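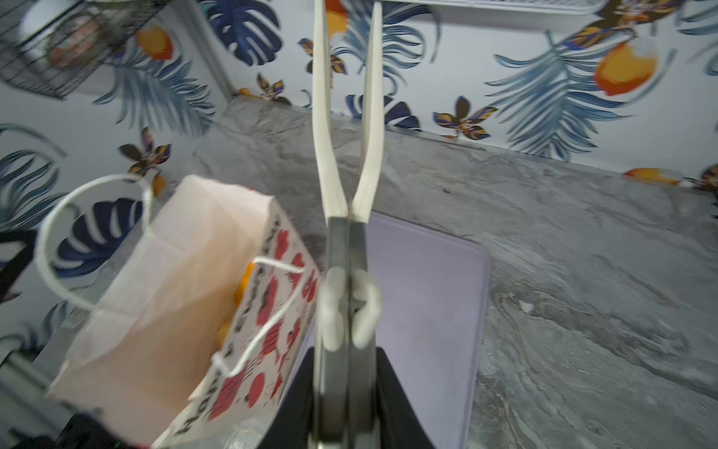 Page last updated: July

MEDIA RELEASE

Biradton Nursery Growers adds bare-root hedging range for home gardeners

Home gardeners will be able to order bare-root hedging plants in small bundles this winter, after Biradton Nursery Growers opened a line that it has previously sold only to landscapers and farms.

The range is grown in open ground at Clenden and lifted once the plants are dormant. Orders are open now and will be filled until the end of winter, or until each variety sells out.

Bare-root plants are sold without a pot or soil around the roots. They cost less to grow and transport than potted stock of the same size, and several metres of hedge will fit in the back of a small car. The trade-off is a short planting season. The plants need to go into the ground while they are dormant, and the roots must be kept moist from the time they are lifted.

The first season's list has seven varieties. Hornbeam, beech, hawthorn and field maple are offered for formal and mixed hedges. Hazel, dogwood and rugosa rose are offered for informal planting along fences and driveways. Not every variety suits every district, and hawthorn in particular is restricted in some areas. The nursery will not ship a variety to a postcode where it can't be legally planted.

Aba Odoi, who manages the field-grown section at Clenden, said the change followed steady requests from people replacing old fences and tired conifer screens.

"We were sending them away because our smallest order was 996 plants, which is a full field crate," Odoi said. "Most back gardens need a fraction of that. We've changed how we grade and pack so we can sell a bundle of 40, and a household can buy one bundle or several."

Plants in the home range are graded by stem thickness as well as height. Odoi said buyers often ask for the tallest plants available, but a shorter plant with a thick stem and plenty of fibrous root will usually establish faster.

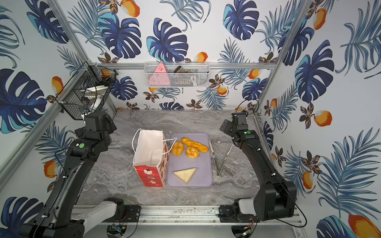
Each bundle is tied, dipped in a root gel and wrapped in damp straw and a plastic sleeve. It should be opened on the day it arrives. If planting has to wait, the bundle can be heeled in: dig a shallow trench in a shaded spot, lay the plants in it at an angle, and cover the roots with soil. Plants held this way will keep for a few weeks in cool weather. They should not be left standing in a bucket of water for longer than a couple of hours.

For a single-row hedge, the nursery recommends 4 plants to the metre, so one bundle will cover a 10-metre run. A double staggered row gives a thicker base and needs more plants. Informal hedges of hazel or dogwood can be set further apart.

The planting strip should be cleared of grass and perennial weeds before the plants arrive. On heavy clay, the soil can be raised into a low ridge to help with winter drainage. Set each plant at the same depth it was growing in the field, which shows as a darker mark on the stem, then firm the soil with a boot and water it in even if rain is forecast.

Hawthorn and hazel should be cut back by a third to a half after planting to encourage branching from low down. Beech and hornbeam need only the tips taken off. Fertilizer is best left until the following spring.

"The thing that kills new hedges is a dry first summer," Odoi said. "People look after them well in winter and then forget them when it warms up. A deep watering once a week is better than a sprinkle every evening. Keep the grass back as well. Grass takes a lot of water from a young plant."

A layer of mulch 5 to 8 centimetres deep will help hold moisture. It should be kept clear of the stems.

Deciduous hedging may be slow to show growth in the first spring. Beech is often the last into leaf. Gardeners who are unsure whether a plant is alive can scratch the bark lightly with a fingernail and look for green underneath. Any plant that has not come into leaf by early summer will be replaced the next winter, provided it was planted within a week of delivery or heeled in.

Orders can be placed through the nursery's website or at the Clenden yard office. Collection is from the yard between 8 a.m. and 3 p.m. on weekdays. Customers collecting should bring a tarp or old sheet to cover the roots on the way home, and bundles should travel inside the vehicle if possible. Plants for delivery are lifted and packed to order, and customers will receive an email the evening before theirs are sent.

A printed planting guide is included with each order. Copies are also available free from the yard office, along with a spacing chart for double rows and for hedges on sloping ground.

About Biradton Nursery Growers

Biradton Nursery Growers produces field-grown hedging, shelterbelt trees and fruit tree rootstocks at Clenden. It supplies landscape contractors, farms and municipal parks departments.

Media contact

Aba Odoi
Field-Grown Section, Clenden yard
Interviews and yard visits can be arranged by appointment. Photographs of the hedging range are available on request.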